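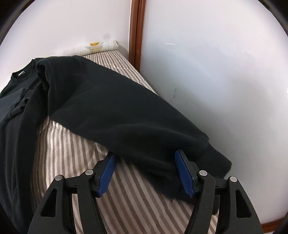

Figure 1. Sleeve segment, hand-held gripper view. Black sweatshirt on a striped bedspread, gripper at the cuff.

Lecture notes: Learning garment manipulation from hand-held demonstrations
Unit 3, part 2

1. Setup

The Grinora data was recorded with a hand-held two-finger gripper carrying its own camera. A person holds the tool and does the task directly. There is no robot arm during recording. At test time the same fingers and the same camera are mounted on the arm, so the policy gets images of the same kind it was trained on.

Let o_t be the image at time t, p_t the pose of the gripper, and w_t the opening width between the fingers. A demonstration is the sequence (o_1, p_1, w_1), ..., (o_T, p_T, w_T). The policy takes the last 2 images and the matching widths and predicts a short block of future poses and widths.

Poses are written relative to the current gripper pose. An absolute pose depends on where the origin was set in a given home, and that origin is not shared between homes. The relative pose removes it. Check this yourself by writing p_t as a 4 by 4 transform T_t and multiplying on the left by any fixed transform G. The product inverse(T_t) T_(t+k) does not change.

2. Why clothing is hard

A rigid object has six degrees of freedom once its shape is known. A sweatshirt has no short state vector of that kind. Two shirts with the same outline can have different folds inside, and a pull on one end of a sleeve moves cloth some distance away, by an amount that depends on friction with the surface underneath.

Figure 1 shows several of the usual problems at once.

Self-similarity. The body and the sleeve are the same matte black knit. The useful landmarks are the ribbed parts, meaning the neckline and the cuff, and the small light tag inside the neckline.

Partial view. The body of the garment runs out of view on the left. The policy has to act without seeing the whole shirt, which is one argument for feeding it more than one image.

Background. The stripes bend over the mattress. Edge-based methods respond strongly to them. Early Grinora runs used a cloth mask from a color threshold, and the mask was dropped for this reason.

Contact. The left pad is clear of the sweatshirt and the right pad is pressed into the cuff. Finger width alone would not tell you this. Any contact label derived only from w_t should be treated as weak.

3. Segmenting the demonstrations

Each recording is split into segments at changes in finger width. The rule used in the Todside scripts:

a. Smooth w_t with a median filter of length 13.
b. Mark a close event when the smoothed width falls below the threshold, and an open event when it rises above it.
c. Join events closer together than the minimum gap.
d. Label each segment by the garment part nearest the fingers at the close event.

Step d is done by hand. The labels are sleeve, hem and collar. They are used for evaluation and never enter the training loss.

The filter length matters. If it is too short, small adjustments of the grip break one pull into several segments. If it is too long, a quick regrasp disappears.

4. Training

The training set holds up to 4,000 segments after filtering. Segments with lost camera tracking are removed before the split. The split is by home: all segments recorded in one home go to the same side. A random split over segments puts the same bed, wall and shirt on both sides and gives a validation error that means very little.

The action head is a conditional denoising model. Regression with squared error was the baseline. A cuff can be approached from either side, and squared error averages the two approaches into a path that goes over the middle of the sleeve and closes on nothing useful.

5. Result to discuss

The Boychuk comparison trains 3 models on the same segments: absolute poses, relative poses, and relative poses with image history. In held-out homes, the absolute model reaches toward places that made sense only in the training homes. The relative model reaches the garment but often closes early. Adding history reduces early closing on sleeves. It has little effect on hems, where the cloth lies flatter and depth is harder to judge from one camera.

Reading: the Rulterura report, sections on tracking and on latency matching. Skip the appendix on calibration until September.

Problems

1. Prove the invariance claim in section 1. State where it fails if G changes during a segment.
2. Give a width signal for which step c joins two separate grasps. Suggest a fix that uses p_t.
3. A student reports lower validation error after switching to a random split. Explain what was measured.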